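I have wanted a proper overhead shower for years, so you can imagine how pleased I was with the bathroom at our little guesthouse in Buzatu. It has grey walls, a chunky chrome lever and a square shower head set right into the ceiling -- no curtain to wrestle with!
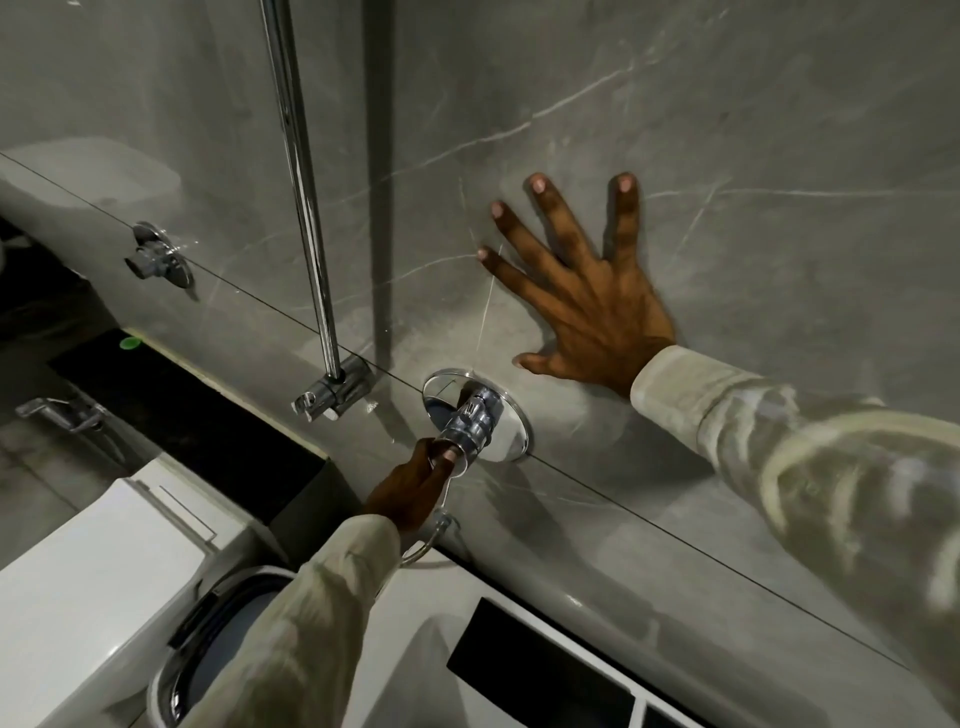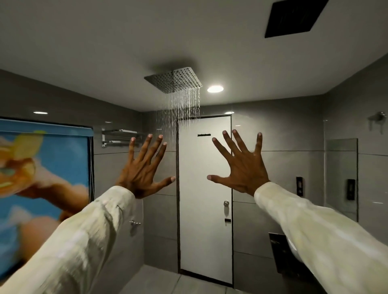 Grey walls and plenty of chrome, Buzatu in August

I am now pricing one up for home. Ninela do a ceiling head for 381, with the valve another 79 on top, and fitting is extra (more than I'd hoped, naturally). I'll ring them in the morning.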